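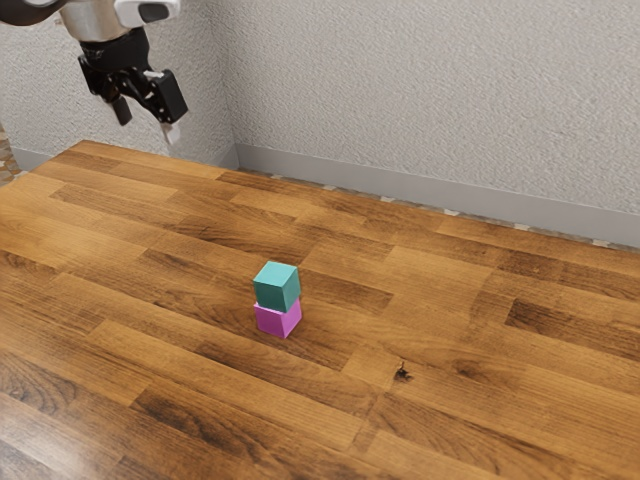 How many sim demos do you need before a cube stacking policy is any good?
Depends on how much your start positions vary, but I'd plan on 1,000 and check how it does at 100 first.

flosonari
Posted Thursday
Ok so I've been collecting for our stacking task in June and I'm at 2,000 episodes. My labmate wants 3,000. I say we're just piling up the same demo over and over! The success rate hasn't budged since about 1,000.

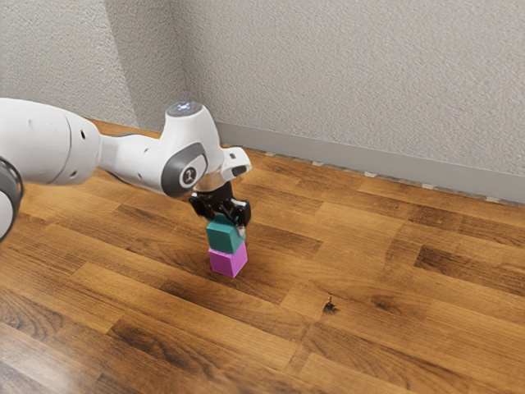 Teal on pink, gripper closed on teal

jornach
I'm with your labmate, sorry. More is more. Are you scripting these or teleop?

flosonari
Scripted, with noise on the grasp pose. Teleop was killing my wrists.

randgate_sim
Then I disagree with jornach. A script gives you the same motion with a wiggle on it. I'd take 100 messy teleop runs over another batch of that - especially ones where you miss and go back for it.

jornach
100 is nothing, come on. Ours fell apart below 1,000.

flosonari
Hmm, ok. The other thing bugging me is the close-up view.
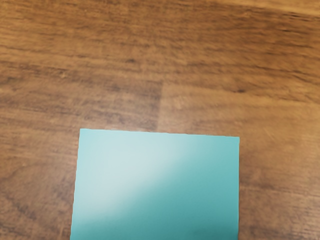
I've been feeding it in at the same weight as the wide views, and I'm wondering if the shine throws the color off. Has anyone tried randomizing the lights per episode?

karagiannis
Every episode, yes. Do it before you collect anything else. And keep the failed ones in a separate folder, you'll want them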